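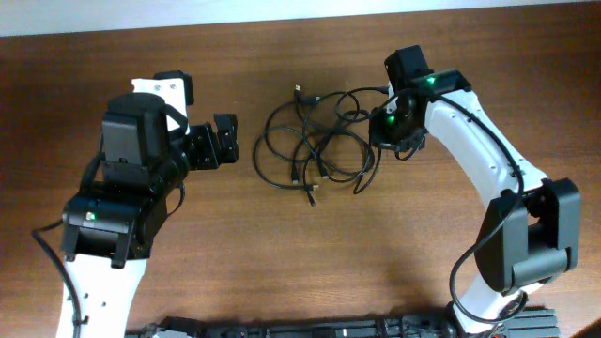
One respondent from the Utier office objected that a tangle of cables is hardly a problem at all, as anyone who needs a lead will pull at the heap until the right one comes free. Several others held the same view, and it deserves a fair hearing. Pulling is quick when the wanted end is already in sight. It is much less so when the plug lies under other cords, and in the written returns it was the action most often blamed for tightening a knot.

4.2 Finding the end of a cable

The survey carried out at the Himinau and Cabrera sites gathered 453 returns on the storage of leads in shared workrooms. Staff were asked where spare cables were kept, how they were put away and what they did first when one was needed. Most described a drawer or a box. A smaller group left cables on the table between uses – a habit more common where a room was shared by two or more teams.

Figure 7. Black cables and a USB-A plug on a wood-grain surface.

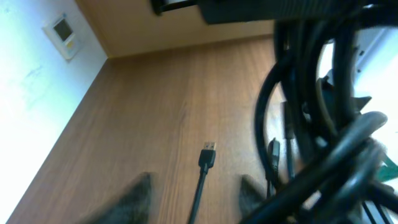 Among those who kept cables in the open, the usual first step was to look for a plug and then follow the cord back by hand. Black cords gave the most trouble, as one could not easily be told from the next where they crossed. Respondents who tied each lead separately reported fewer difficulties, although 25 of them added that the ties themselves were often lost.

The Cutance returns are treated separately in Section 5. That site had already issued labels for its leads, and its answers on sorting cannot be set beside those given here. Its answers on storage are included in the totals.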